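Every November someone tells me to throw out half of what I own and feel lighter. This year it was Gitau Mbwambo, whose Shemweta course costs $464 and promises a calm house in 16 days. I have my doubts.
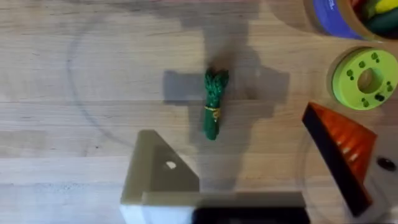
My neighbor in Cunditmont took the course. She gave away up to 20 boxes, then spent the winter buying back the slow cooker, the card table and a decent coat. Is that calm?
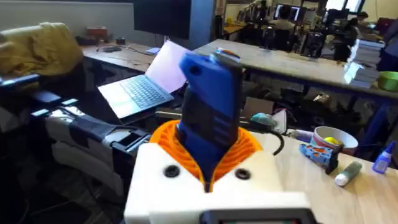 Mbwambo says regret is part of the process. Fine, but who pays for it? I'd keep the coat, and the $464 too.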